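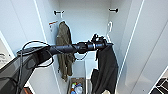 Zulu working inside a white cabinet, with a black garment at the gripper and an olive green jacket on the back wall.

Zulu cabinet arm for workwear rooms

By Kasun Sultana, December

Zulu is an arm that hangs clothes up in cabinets and takes them down again. We're very fond of it. It was built at Famard for workplaces where staff change at the start and end of a shift, and where somebody has been spending most of the morning with one shoulder inside a cupboard.

If you've ever run a workwear room you'll know the job. The clean things come back from the laundry, they get sorted by name, and then they have to go into the right cabinet and onto the right hook. Later the worn ones come out and go off to be washed. It is light work for the first few cabinets. After a whole wall of them your neck knows all about it, and the top hooks are always too high for one person and too low for another.

What it does

Zulu reaches into an open cabinet, hangs a garment on a hook and comes back out. It will also take a garment off a hook and pass it to the returns trolley. It handles jackets, overalls, tabards, fleeces and most soft trousers. Cloth is a wonderful, awkward thing to work with (it never hangs the same way twice!) and a good deal of our effort has gone into letting the arm have another go at a hook when a collar slides away, without dropping everything and calling for help.

It can work in a cabinet that already has things in it. That mattered to us from the beginning. People keep their own stuff at work: a coat from home, a basket of shampoo and hand cream, a spare pair of shoes. Early on we were told more than once that life would be easier if we asked everyone to clear their cabinets out. We didn't fancy asking, and we doubt anyone would have listened.

Zedard, the planning software

Zedard comes with every arm. It holds the list of which garment belongs in which cabinet, works out the order of the round and keeps a record of anything the arm couldn't finish. The person running the room sees one screen with three colours on it: done, waiting, please look. You tap an item to see which cabinet it is. You can change the order at any time, skip a cabinet, or send the arm back to one.

There is also a "leave mine alone" setting. Anybody on the staff can switch it on for their own cabinet, at the screen or by asking, and Zulu will pass it by until they switch it off. Their workwear goes on the collection rail by the door instead.

At Stanmont

Our first full site was Stanmont, a food plant with 232 staff cabinets in a long changing area. Zulu has been there long enough to have put away 3,062 garments, and I've spent plenty of early mornings watching it, flask in hand.

The workwear room is run by Consolacion Evangelista, who had seen a few machines come and go in her time and wasn't shy about saying so. Her first list of complaints ran to 19 points. It was the best thing that could have happened to us. The arm started its round at the far end, which meant it was always in the way at shift change. It put jackets in facing the back, so that people had to turn them round to find the zip. The "please look" sound was the same note as the microwave in the break room. We fixed those three within the week and worked through the rest with her, and every arm we ship now has her changes in it.

What has changed for the team? There are two people on the morning shift in the workwear room, as there were before. They used to split the cabinets between them and work towards the middle. Now one of them runs Zulu and looks after the items it flags, and the other does mending, which had been going out to a contractor and coming back whenever it came back. Torn cuffs and missing poppers get sorted on the same day. They swap over at 10 am, by their own arrangement.

"I like the mending best," Consolacion told me. "I'd like it known that I still hang things faster than it does. But I don't want to do it all morning any more."

She is right about the speed, by the way. A practised person with an armful of jackets will beat Zulu over a short run. The arm's strength is that it keeps the same pace all the way along the wall, and that nobody goes home with a sore neck.

Some things got harder, and you should know about them before you talk to us. Labels have to be sewn in the same place on every garment, so there was a dull few weeks of relabelling. Doors need to be left open along the stretch where the arm is working, and at Stanmont that took some talking through with people who quite reasonably like their doors shut. The answer they settled on was short stretches, opened and closed by the person running the round, with a notice up the afternoon before.

What it doesn't do

It doesn't open or lock doors. It doesn't fold. It won't pick up things that have fallen to the bottom of a cabinet, and it leaves baskets, bottles and bags where they are. Long waterproof coats with stiff hoods are still a nuisance, and we'd ask you to hang those by hand for now. We're working on them. I have a rail of the horrible things next to my desk.

What you get

The arm and gripper, on a wheeled base with brakes
Zedard, with the screen and a wall bracket for it
A returns trolley
Spare finger pads and a cable check card
Setting up at your site, and training for everyone who will run it

Training takes a morning. We ask that it includes the people who do the job now, along with whoever signs the order, and we'd like them to come and try the arm before you decide anything. Bring some of your own workwear, the more washed and out of shape the better!

Looking after it

Wipe the gripper down at the end of each day and look over the cables before the first round. If a loop has started catching on door edges, stop the arm and clip the loop back in. Lint gathers at the fingers, especially with fleeces, and a soft brush shifts it. The finger pads are the part that wears. They pull off and push on without tools.

To arrange a visit or ask about your own cabinets, get in touch through the contact page. A few photos and a rough idea of hook heights are enough to start with.

Get our workshop news by email. We write when there's something to show you, and you can unsubscribe at any time.

Contact | Copyright Famard | Back to top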